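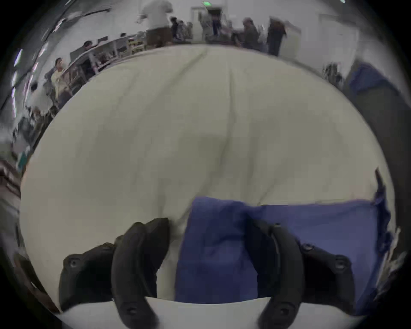
Should a shared workshop spend its evenings on a gripper that folds cloth? I think it should, and for longer than most of our members would like.

Gashi is our gripper project at the Mormont workshop. It has two soft fingers, and we use it on cloth only. Custódio Quintela would rather we picked up blocks. Blocks keep their shape, he says, and a newcomer can get a result in one evening. He has a point. We spent most of July on fingertips and had little to show for it.

But blocks are a solved problem for people with our budget. Cloth isn't. A folded corner slides, a sheet bunches up, and every weak part of the build shows. The screws on our pads used to back out after 50 grasps. With blocks we would have missed that for a year.

Rhiannon Trevor wants 1000 grasps logged before we change the pads again. I think that is too many for a group that meets 2 evenings a week. I would stop at a few hundred, change one thing and start over.

My other complaint is about the bench. Please leave the cloth where the last group put it, and write down which pads are fitted. The notebook is on the shelf by the door.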